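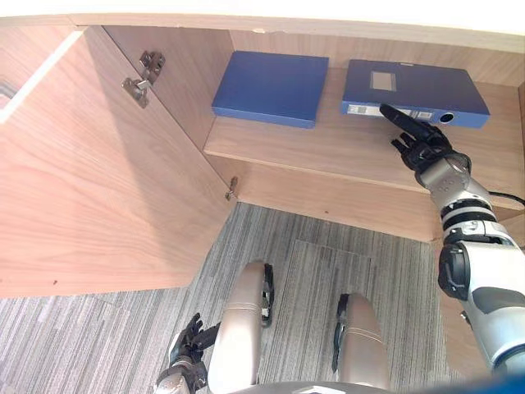

Office filing cabinets and file boxes: frequently asked questions

We sell secondhand office storage from Prirkach and we get the same questions over and over. Most of them come from people who have already been told something cheerful by a catalog. We are less cheerful.

Do I need a cabinet with doors?

Probably less than you think. Doors hide a mess, and a hidden mess tends to grow. They also need room to swing, and in a narrow aisle between desks that room is already being used by chairs. If your papers are confidential you need a lock, and plenty of door cabinets don't have one. Check before you pay extra for doors on security grounds.

Should file boxes lie flat or stand upright?

Upright, if your shelf is tall enough. Standing boxes show you their spines and you can pull one without disturbing the next. Lying flat is fine for one layer. Once people start stacking, the bottom box becomes an archive whether you meant it to or not. We have taken in cabinets where the lowest box on a shelf still held papers from a previous tenant.

What is the finger hole for?

Pulling the box out by the spine. It works when the spine faces you. Turn the box around and you've paid for a hole in the back.

Are label windows worth the money?

Only if somebody fills them in. A window with a blank card in it tells you as much as no window at all. A strip of masking tape with "Invoices, October" written on it does the job and costs next to nothing. If you do buy boxes with a window on the top, remember that you won't see it once another box goes on it -- or once the box is stood up in a row.

What about color coding?

We're doubtful. Everyone starts with a system: blue for contracts, green for payroll, and so on. Then the blue ones run out, or there's an offer on blue ones, and by spring the color means nothing. If all your boxes are blue anyway, skip the theory and write on them.

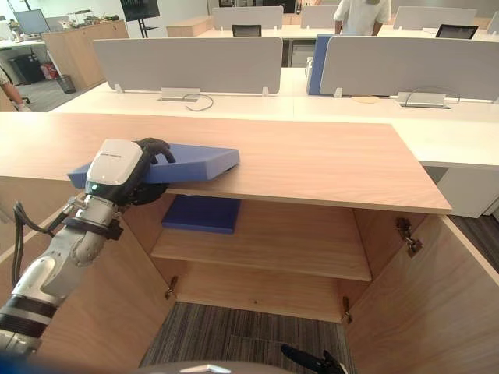
Can I use the top of a low cabinet as a work surface?

For sorting, yes. It's a handy height for going through a tray of papers before they go on the shelf. For storage, please don't. Anything put on top "for now" will be there in two months, and you'll be told there isn't enough cabinet space when there is a half-empty shelf right underneath.

How much weight will one shelf take?

Ask the seller for the figure in writing, and then be cautious with it anyway. Paper is heavy and shelves sag in the middle first. We lay a straightedge along the front lip of every shelf that comes in. If you can slide a coin under the center, we don't resell it.

Is it real wood?

Read the listing, then read it again. "Wood look," "wood tone" and "wood effect" all mean somebody chose the phrase carefully. A wood-grain finish can be perfectly good office furniture. Just don't pay solid-wood prices for it. Look at the edges of an open door: if there's an edge strip, run a thumbnail along it and see if it lifts.

The doors don't line up. Is the cabinet ruined?

Most likely not. Concealed hinges have adjusting screws, and a quarter turn often does more than you'd expect. Adjust one hinge at a time with the door closed between tries. If a screw spins without gripping, the hole is worn out and that needs a proper repair. Tightening it harder won't help.

Do you recommend the Gridby or the Vedico boxes?

We stock both and we've stopped arguing about it. Gridby boxes are stiffer. Vedico boxes have a better clasp. Neither lives up to its brochure. The current Gridby pack is $49 for 5, and you should measure your shelf before ordering, including the depth with the doors shut.

Do you deliver?

Yes, through Ó Dálaigh, to ground-floor addresses. Stairs are extra and have to be agreed on beforehand. Cabinets travel empty. If you have left boxes inside, the driver will take them out and leave them with you.

How should I arrange a shelf that only has a couple of boxes on it?

Side by side, spines out, one layer. You don't need dividers, bins or a kit -- whatever the catalog says.
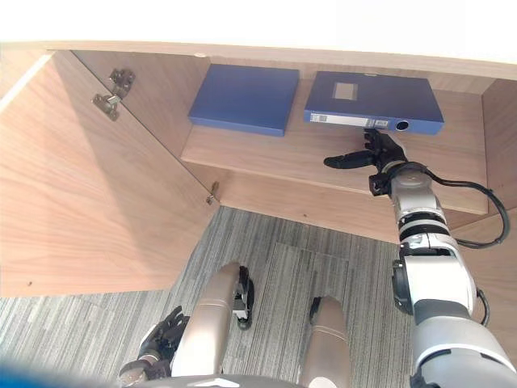 Two file boxes laid flat on a cabinet shelf. The right one has a label strip along its spine.

Can I return file boxes I've written on?

No.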